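Preparing and Scheduling a Single for Digital Release

This guide is intended for independent artists and small labels in the Rernside program who are releasing a single through a digital distributor. It covers the period from the finished mix to the week after release. Artists who are signed to a partner label should follow the label's own schedule where it differs from the one given in this guide.

Before you begin

You will need the final stereo master, the cover artwork, the full legal names of all writers and performers, and access to your distributor account. Program members who distribute through Plornberg may use the shared login issued at registration. All other members must hold an account in their own name or in the name of their company.

Do not announce a release date until the distributor has accepted the delivery. A date that has been made public and then moved will cause confusion among listeners, and any advance links already shared may stop working.

Step 1: Confirm the master

Listen to the complete file from start to finish on at least two playback systems. Check that the opening is not clipped, that the ending fades or stops as intended, and that there are no clicks between edits. Export the file as an uncompressed WAV at the sample rate used for the session. Do not convert an MP3 back to WAV - the lost detail cannot be restored, and the file may be rejected.

If the song contains explicit language, prepare a clean version at the same time. It should be delivered as a separate track with its own code.

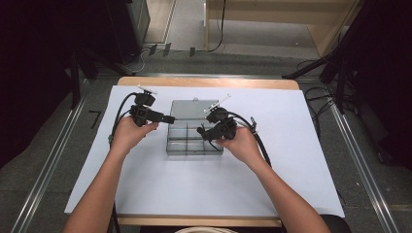

Name each file with the artist name, the song title and the version, in that order. Avoid words such as "final" or "new" in file names. Keep one copy of the delivered file in a folder that will not be edited again, and store the session separately.

Step 2: Agree on the writing shares

Every person who contributed to the words or music should be listed on a split sheet, with a percentage beside each name. The percentages must add up to one hundred. In a typical agreement between a lead writer and a producer, the lead writer might hold 60 percent, the producer 36 percent, and a contributing lyricist the remaining four.

All parties should sign the sheet before the song is delivered. Members who do not have a split sheet may request the Mockus template from the program office. The template covers the composition only. Ownership of the recording, including any fee or royalty owed to session players, should be set out in a separate agreement.

Step 3: Enter the release information

Type the song title exactly as it should appear in stores. Featured artists belong in the artist field with the role "featured" and should not be typed into the title. Select the primary genre, the language of the lyrics and the year of the recording.

Each recording requires its own ISRC. Most distributors will assign one at no charge. If the song has been released before, enter the original code so that existing plays remain attached to it. A remix or a live version is a new recording and needs a new code.

Step 4: Set the date and deliver

Choose a release date at least 34 days after delivery. This allows time for review by the distributor, correction of any errors, and submission to editorial playlists. For a song intended for the summer, the master and artwork should be ready by May.
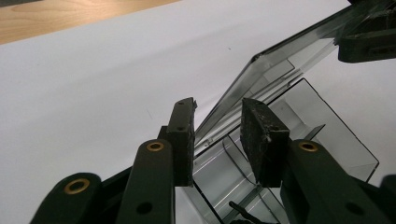 Check the time zone setting before you confirm. Some distributors release at midnight in each territory, while others use a single time worldwide. Note which one applies, as it will affect when you post your own announcement.

Step 5: Prepare the announcement

Write a short statement of no more than 600 characters giving the title, the release date and one or two sentences on the song. The same text can be used for social accounts, streaming profiles and press messages. Members listed in the Gridberg newsletter should send their statement to the program office once the distributor has approved the release.

Step 6: Check the release

On the morning of release, open the song in each major store and confirm the title, artwork, credits and audio. If the song appears on the wrong artist page, report it to the distributor with a link to the correct page. Corrections may take several business days. Do not remove the release and deliver it again unless the distributor instructs you to do so.

Register the composition with your performing rights organization during the same week, using the percentages on the signed split sheet.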